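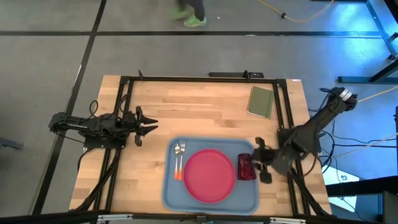 Vy Ung wants to know if she still has a job once the arms can set a tray by themselves. Yes, Vy, you do! It's a different job from the one you had in November, though, and this section is mostly about that. I've worked both sides of the table at Nunance, so I'll mix the button-pushing with the stuff people ask me at lunch.

4. Running a tray shift with the arms

4.1 Who does what

You used to set every tray by hand, plate, cup, spoon and fork, and then do it again until your shoulders complained. Now you lay out the pieces, start the run, watch, and step in when a cup gets away from the gripper (cups are the worst, you'll see). There's less lifting and a lot more looking. Some folks love that and some find it tiring in a whole new way, so we swap seats every 42 trays.

4.2 Before you start

1. Clear anything off the table that isn't part of the job. Phones too, please.
2. Put the tray down with its long side facing you.
3. Check that both grippers open and close all the way.
4. Follow each cable with your eyes from the arm to wherever it goes. If one is stretched tight or pinched, stop and tell Tín Cù.
5. Say "starting" out loud. It feels silly for the first week – do it anyway.

CAUTION: Hands stay out of the work area while the arms have power. A still arm may only be waiting for its next move.

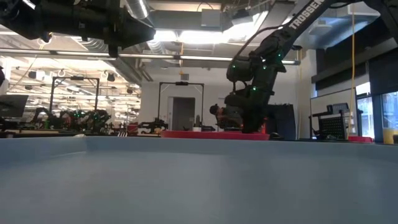
4.3 During the run

6. Stand where you can reach the stop button without leaning over the table.
7. Let the arm finish a bad grab if it's harmless. I know, it's hard to watch! We learn more from a full miss than from one you rescued halfway.
8. If the same piece fails 3 times in a row, press stop, wait for the arms to settle, cut the power, and fix it by hand.
9. Write the miss in the log in your own words. "Cup rolled" is plenty.

NOTE: The log belongs to the crew. Bảo Khúc and I got it in writing that misses aren't counted against whoever was sitting there, and the old target of 1000 trays a week doesn't apply to this station. If a supervisor tells you something else, send them to me.

4.4 Handing over

Tell the next person which pieces gave you trouble and whether you changed the layout. Damian Ziółkowski leaves a sticky note on the log, and I've started copying him – you forget so much by the end of a shift. Then park both arms, switch them off, and sign out on the same page you signed in on. Gripper cleaning is in section 5.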